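Griswood Fund for Applied Statistics
Progress report, second year of the grant
Project: Change-point methods for badly kept records
Submitted by Helju Lill, 4 January 2022

Dear Darius,

You asked for a report that was shorter than the last one and contained fewer Greek letters. I've managed the first and come close on the second.

Where we are

The theory half of the project is in decent shape. The main result, on detecting a change in the mean of a series when the gaps between readings are themselves informative, is written up and has been through one round of review. The first referee liked it. The second referee liked a different paper, which we hadn't written, and spent two pages describing it. We have added a section that meets this person partway. The revision goes back before March.

The proof in the appendix is now half its former length. The old version assumed bounded fourth moments, then proved something that made the assumption pointless, a fact that escaped all of us for most of a year. I mention it in the spirit of openness your guidelines ask for.

The software

Gukis, the package that implements the method, is usable by people other than me. It handles missing stretches, duplicate time stamps and series that run backward, all of which turn up in real archives more often than series that run forward. The documentation is thin in the chapter on tuning, where it mostly says to be careful. A run on a full-length series used to take 60 minutes and now takes 11. Most of that came from removing a loop I had put in to make the code easier to read.

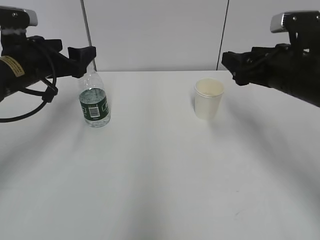
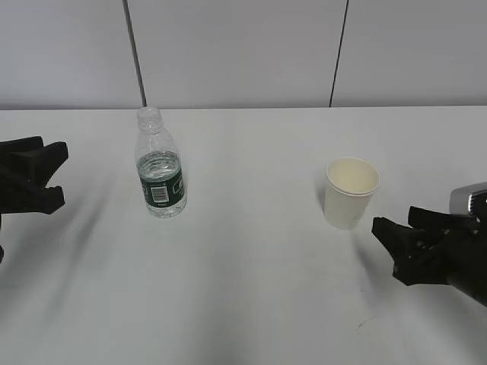

The data

We promised you an analysis of the Zerkau river gauge records, and we have one, with a smaller sample than planned. Of the notebooks we were given access to, we ended up with 1164 monthly series that could be read, dated and matched to a gauge. The rest were lost to mold, handwriting and one energetic re-cataloging in which the station numbers were replaced with new station numbers and the key was filed under the old ones.

On the series that survived, the method finds the known gauge relocations without trouble. It also finds 2 shifts that appear in no station history. One of them is probably a new observer who rounded up. The other we can't explain yet, and I would ask that it not go in your newsletter until we can. Last time, a footnote of mine became a headline and I got letters.

The comparison with standard methods is mixed. When gaps are random, ours does slightly worse than the textbook approach, as the theory says it must. When gaps cluster around floods, it does much better. Nearly all of our gaps cluster around floods, observers having had the good sense to stay indoors.

People and money

Dambrauskienė has taken over the simulation study and found an error in my seed handling on her first afternoon. All the simulations have been rerun and the tables changed in the third decimal place, so I am claiming this as a success for both of us.

We are under budget on travel for the obvious reason. I would like to move what is left of that line into computing, and the form is attached. It asks for the "anticipated societal effect of the reallocation," and I wrote that the server would be less full. If something grander is needed, please tell me what length.

What comes next

The revision first, then the tuning chapter, then the second paper, on series with more than one change. That one currently consists of a title, a theorem I believe and a counterexample I also believe. I expect to have given up on one of them by the time of the spring call, and will let you know which.

Helju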